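Friction is a force. It acts wherever two surfaces touch, and it pushes against sliding. If you push a book along a table and let go, the book slows down and stops. Friction did that.

## Where friction comes from

Most surfaces are rougher than they look. Under a microscope, even polished metal has tiny bumps and hollows. When two surfaces are pressed together, the bumps touch and stick slightly. To make one surface slide, you must push hard enough to break those contacts.

Two things matter most:

- **The materials.** Rubber on dry concrete grips well. Steel on ice does not.
- **The pressing force.** A full drawer is harder to pull than an empty one, as the extra weight presses its parts together more firmly.
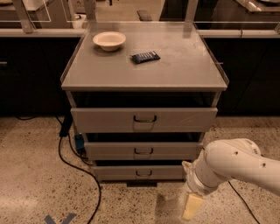

The size of the touching area matters much less than people expect. A brick needs about the same pull whether it lies flat or stands on its side.

## Starting and keeping going

There are 2 kinds of friction to know.

1. **Static friction** acts while an object is still. It grows as you push harder, up to a limit. Beyond that limit the object moves.
2. **Sliding friction** acts once the object is moving. It is usually smaller than the static limit - that is why a heavy box often jerks forward when it starts to move.
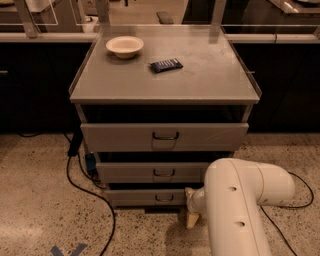

## Test it with a ramp

You need a stiff board, a ruler, a coin and a rubber.

1. Lay the board flat and put the coin near one end.
2. Lift that end slowly until the coin slides. Stop at once.
3. Measure the height of the raised end and write it down.
4. Do the same with the rubber.

Seraina Bühler's class in Wuvdale tried this in September. Their coin slid at a height of 9 cm and their rubber at 29 cm. Your numbers will depend on your board. A greater height means more static friction, provided you use the same board each time.

## Words to know

**Force:** a push or a pull.

**Lubricant:** a substance, such as oil, that keeps surfaces apart and lowers friction.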